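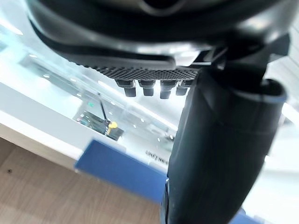 Clanmont training kitchen reopens after refit

10/11/23

The training kitchen on Rellis Street in Clanmont is open again following a refit that began in May. Evening classes restarted this week and the daytime courses will follow once the last of the shelving is up.

The room has a new light wooden floor and white counters. It replaces a layout that dated from when the building was a school canteen, with fixed steel benches down the middle and one narrow passage to the sinks. People carrying hot pans had to wait for each other at the corner by the back door, and larger classes often had to be split in two.

Classes can now take 16 people at a time, up from 13. The old benches have gone and the new units stand further apart, so two people can work back to back with the oven doors open. There are three sinks where there used to be two, and the third is set lower for anyone who prefers to work sitting down.

The work was carried out by Flutska, a joinery and fitting firm from the other side of town, which also did the library counter last year. It was meant to be finished before the end of the summer. The floor held things up. When the old covering was lifted, the boards under it were found to be rotten along the wall by the sinks, and that whole strip had to be taken out and dried before anything new could go down. The delivery of the counters was then put back so they would not be left standing in the corridor.

Most of the equipment from the old kitchen has been kept. The mixers, the scales and the large stock pots were packed up in the spring and stored in the Wunderlich building, where the bread classes were also held over the summer. Everything was checked before it came back. A few chopping boards and a box of cracked mixing bowls were thrown out, and the blunt knives have been sent for sharpening.

Unpacking took longer than planned. The cupboards are a different depth from the old ones and the baking trays would not go in flat, so they are now stored upright in a rack next to the ovens. Tins and jars are on the open shelves, and cleaning things have been moved to a locked cupboard in the corridor. Every cupboard will have a label on the inside of the door listing what belongs in it - the old kitchen had none, and whisks and ladles turned up in a different drawer each term.

Regular users are asked to follow some new rules. Hot pans must go on a stand and never straight on to the counter. Spills on the floor should be wiped up at once with the mop kept by the door. Outdoor shoes can still be worn, but muddy boots should be left on the rack in the entrance.

Over 359 people used the kitchen in the year before it closed, most of them on the beginners' cookery and bread courses. A waiting list was kept during the work and those on it will be offered places first. Letters have already gone out. Anyone who has moved house since signing up should call in at the front desk to give their new address.

The beginners' course will run on the same evenings as before. A new course on cooking for one has been added, along with a short session on preserving and pickling, which will use up apples and green tomatoes brought in by people with gardens. Those taking part should bring their own clean jars with lids.

Course fees have not changed. The kitchen can also be hired by local groups outside class hours, as it could before the refit, but bookings will not be taken until the new year. Parking behind the building remains closed while the old benches and flooring are cleared away, and drivers are asked to use the spaces at the top end of Rellis Street.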